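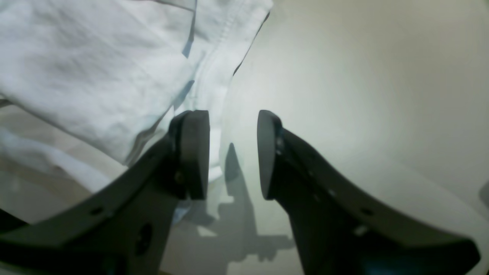
Biveck will open its second clothing repair and reuse shop in Farnum this fall, the company announced on 2 September 2023. The shop will take in worn shirts, pants, coats and household linens, mend what can be mended and sell the pieces on at low prices. Plain goods of the sort that usually go out with the trash, down to a rumpled piece of white fabric, will be accepted on the same terms as coats and suits. Customers may also bring in their own items and pay only for the repair.

Home textiles > News > Press releases

Shop Repairs Drop-off points News Contact

The first Biveck shop opened in Dodby in March of last year. It has since repaired 1,316 items, most of them everyday clothes with small faults such as split seams, lost buttons and worn collars. A basic T-shirt is one of the most common things handed over the counter there, and the company says a short-sleeved shirt with a torn hem can usually be fixed the same day.
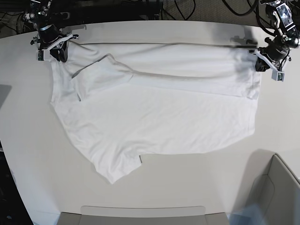 Fragkou said that people in Farnum had been driving to Dodby for simple repairs and that a shop closer to home was overdue - "it's 40 miles for a hem, and most people will just buy a new shirt instead."

The Farnum shop will have 2,000 square feet of floor space, with the repair counter at the front and the sorting room behind it. Drop-off will be free. Clothing should be washed before it is brought in, and pockets should be emptied. Biveck cannot accept pillows, mattresses or shoes.

Evening mending classes will be offered once the shop is open. Each class has room for 40 people and covers hand stitching, patching and replacing a zipper. Needles and thread are provided - students bring one item of their own to work on. Places can be booked at the Dodby counter now and in Farnum from opening day.

Recent items
Dodby shop extends evening hours
How to sort linens for drop-off
Winter coat collection: what we accept
Mending class schedule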